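Ticket 567: arm stops short on colour sort
Opened by: Teodor Furtună
Assigned to: Yuk-lan Wu
Status: open

Mar 26, 2020
Running the club's pairing task on the Toma bench. Script halts at step 44 with "target out of reach". Same error after a restart.

Reply, Yuk-lan Wu
Did you re-zero after the board was changed? The old height value was 75 and it is still in the config file.

Reply, Teodor Furtună
No. Re-zeroed now and saved as config 141. Will run it again with Delia on Monday. Photo attached, please check the layout. 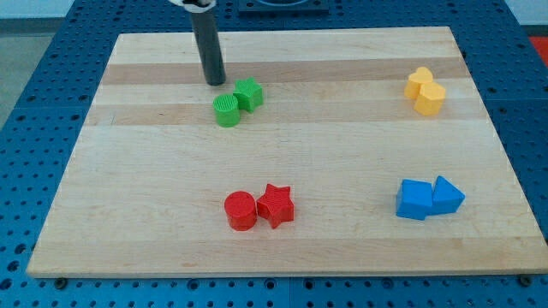 Attachment 1: blocks on the board in pairs by colour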